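Prurmont Parents Board > Rainy Day Stuff > Toy storage, the eternal question

gridlocked_mom
Apr 3, 2026
We moved to a two-bedroom in January and the toys came with us, sadly. I have 300 square feet of living room and a kid who believes the floor is a shelf. My sister swears by the big Gruber chest with the lid. Yes or no?

tallpaul_prur
No. A chest is a landfill with a hinge. Ours was full in 2 weeks and the bottom layer has never been identified. Go with shallow open bins, one kind of toy in each. If they can see it, they don't dump it.

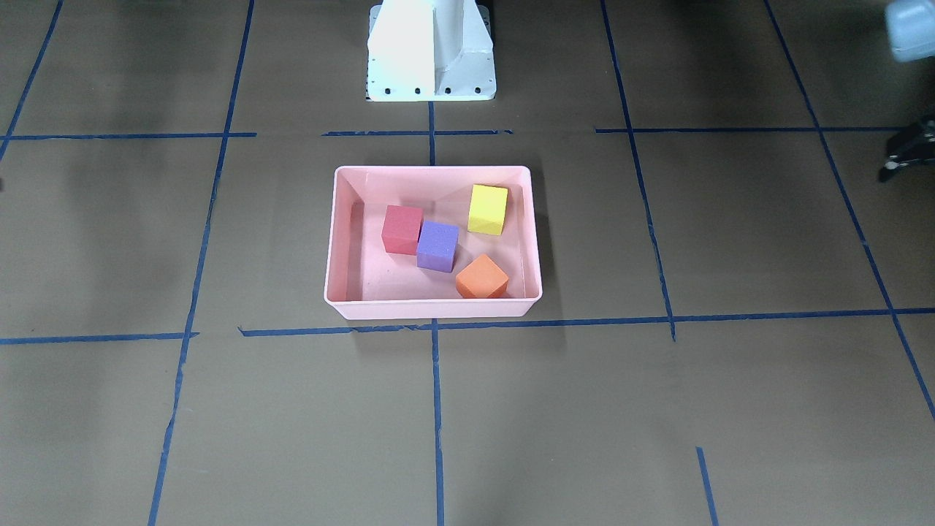
Foam cubes in a pink bin, low sides

gridlocked_mom
Cute, but where do the bins go? I count floor space in single digits over here.

nidinis_nights
Low shelf, 3 bins, done. The rest lives in the closet and you swap when they get bored. I got the Nidinis shelf and it's fine once you throw out the screws it comes with.

oldmaple
Going to disagree with the bin crowd. "If they can see it, they don't dump it" was written by someone with a very tired child. Mine could see everything and dumped it anyway, alphabetically. We have the Gruber chest and I love it. Lid goes down, company comes over, I am a person with a tidy home.

tallpaul_prur
And when he wants the one blue dinosaur?

oldmaple
Then he learns about loss.

nidinis_nights
Does the lid have the slow-close thing? The Rilteck one my neighbor had came down like a guillotine.

oldmaple
It does. Slow enough that he gets a leg in.

gridlocked_mom
OK, trying the shelf first. Nidinis, which screws did you use instead?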